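Hand swap, part 3

Esero hand back on the left arm. Took over 37 minutes, mostly connectors. Looking down from the head cam I get the fingers and both feet, good enough for checking the curl.
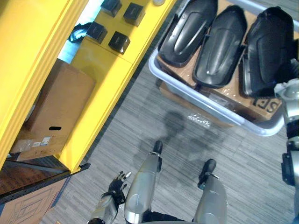
Esero vs Farosano

Farosano closes faster, no contest. But it buzzes at idle and teh wrist drifts after a while. Esero is slower, quieter, holds its zero. Tried both on the Pritchard controller, same gains, 230 grasps each. Farosano dropped more of the small cubes. Didnt expect that.

Keeping the Esero on for now. Thumb calibration tonight, if the cable shows up.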